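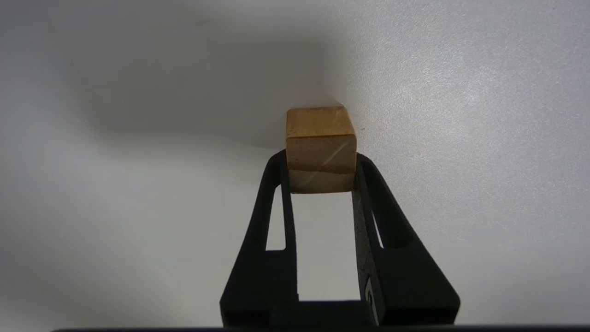
Pellutar two-finger gripper, long-term review
Reviewed by Mircea Sandu, August 2026

I bought the Pellutar gripper in November to replace a pair of suction cups that could not cope with bare wood. It has been on a small bench arm ever since, mostly picking up wooden blocks and putting them down somewhere else. For most of that time I would have given it four stars. It then developed a fault that dropped a block at full reach, and the way it failed is the reason this review is longer than I had planned.

What you get

The kit contains the gripper body, one pair of black fingers, a cable, four screws and a leaflet. The fingers have openings through them near the top, so they give a little when they close. There is a mount for a wrist camera, which I use. Fitting took under an hour, including running the cable down the arm. The screws supplied were too short for my flange and I used my own.

Set-up is done in the Kalia software. You open the jaws fully, close them fully, and the software stores both positions. After that you choose a closing force on a scale with no units. I settled on the middle of the scale for wood.

Normal use

With small cubes it is good. The fingers meet the sides squarely and hold the lower half of the block, which leaves the top clear for stacking. It copes with rounded edges as well as sharp ones. Closing is quick and quieter than I expected. Over the first 3,000 cycles I had no drops that I could blame on the gripper. The ones I did have were my own fault, from teaching a position slightly too high.

It is less good with thin or tapered items. A pencil will roll out unless it is lined up with care. The leaflet does not claim otherwise.

The fault

The first sign was a block that turned slightly while being carried. I cleaned the finger faces and it stopped for a while. Then it came back, and I started keeping a proper log. In a run of 200 picks, 19 blocks had shifted by the time they were put down, and 3 had been dropped altogether. One of the three came off at full reach with the arm moving quickly. It landed on the floor well past the bench. It was only a small piece of wood, but I had been standing on that side a few minutes before.

What bothered me more was that Kalia reported every one of those picks as successful. The status light stayed green and the program carried on, lowering nothing on to the stack and opening the jaws as usual.

I took the gripper off and opened it up. The small grub screw that fixes the drive gear to the motor shaft had worked loose. There was enough slack for the gear to slip on the shaft under load. The position sensor sits on the motor side, so as far as the software knew the jaws were where they should be. It was reading the motor and had no way of knowing what the fingers were doing.

This is a poor bit of design. A sensor on the finger side would have caught it on the first slip. Even a flat on the shaft for the screw to bite on would have helped, and mine did not have one.

Support

I wrote to Pellutar with the log and photographs of the gear. The reply came from Ifigeneia Giannakopoulos in their support team two days later, and it was a useful one. She told me to clean the shaft, put thread lock on the screw, tighten it and run the full open and close set-up again. She also sent a new screw free of charge. I asked whether other owners had been told to check theirs and did not get a clear answer. The leaflet on their site still says nothing about it.

I followed her instructions and repeated the same run of 200 picks. There were no drops, and no blocks had turned. That is encouraging, but it is a short test compared with how long the screw took to come loose the first time.

What I have changed

The wrist camera now checks for a block between the fingers after each lift. If it does not find one, the arm stops and waits for me. This adds a short pause to every pick and I think it is worth having. I have also cut the top speed when the arm is carrying something, and put a clear screen along the side where the block came down.

The screw gets checked once a month with the power off and the arm unplugged. Please do unplug it. The jaws on mine move to the open position as soon as power returns, with no warning, and they will catch a fingertip.

Compared with others

I have also used the Kikuchi gripper, which costs nearly twice as much and has a sensor on the fingers. It is heavier and slower to close, and the spare fingers are expensive. If I were picking up anything breakable or heavy I would pay the extra. The Cliken is cheaper than the Pellutar but I found the grip too weak for hardwood, and I sent it back.

Verdict

Three stars out of five. The fingers are well made, the grip on small square objects is sound and the price is fair. The loose screw is easy to put right once you know about it. The lack of any warning is harder to forgive – a gripper should not report a good hold when it has dropped the part. If you already own one, take the cover off and check the screw before you use it again. The cover is held by two clips on the underside, and the left one is stiff.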